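About Kumosero

Kumosero is a small household goods library. Members borrow kitchenware and children's toys the way they would borrow books, and bring them back when they're done. We started in July with 800 items on two walls of shelving, mostly from house clearances, and the catalogue now stands at 3,546.

Ihor Polishchuk looks after the catalogue and Stanisława Sobczak runs the sorting tables. Everything that comes in goes across a table before it goes on a shelf. The tables are covered in brown paper and marked into squares with blue tape, so a plate, a jug and a toy from the same donation can be laid out with space between them.
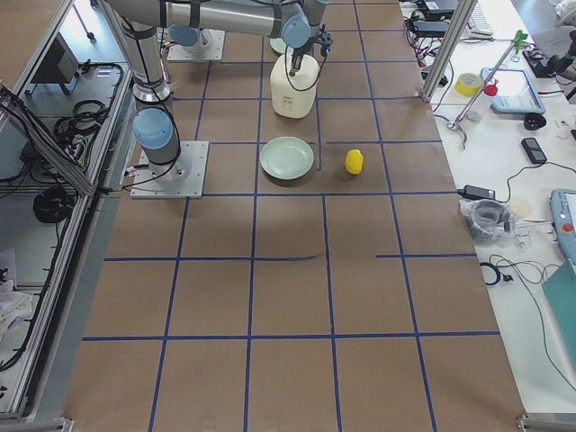

Plates are checked for chips around the rim. Jugs are filled and left to stand for 4 hours - a slow leak won't show up in less. Toys go to Demyd Stelmakh, who looks at seams and small parts and decides which age shelf they belong on. Items that don't pass are offered back to the donor first.

Small appliances take longer. A rice cooker has its cord and plug tested, then gets a label with its colour, capacity and catalogue number. If the instructions are missing we try to find a copy, and we keep a spare in the office. Plates in the same colour are kept together where we can manage it, as most people want more than one.
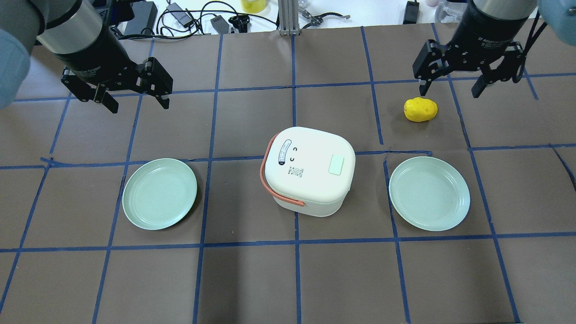 Britt-Marie Ekström wrote to us that she had borrowed a rice cooker for a family dinner, kept it for the full loan and then bought one of her own, and that she would have liked a measuring cup in the box. We have put one in with every cooker.

Standard loans are 2 weeks and can be renewed once by phone or at the counter. Larger sets can be booked ahead. Donations are welcome at the side door until 4 pm, clean and dry please - we don't have a dishwasher.

Contact Kumosero | Copyright Kumosero, all rights reserved | Back to top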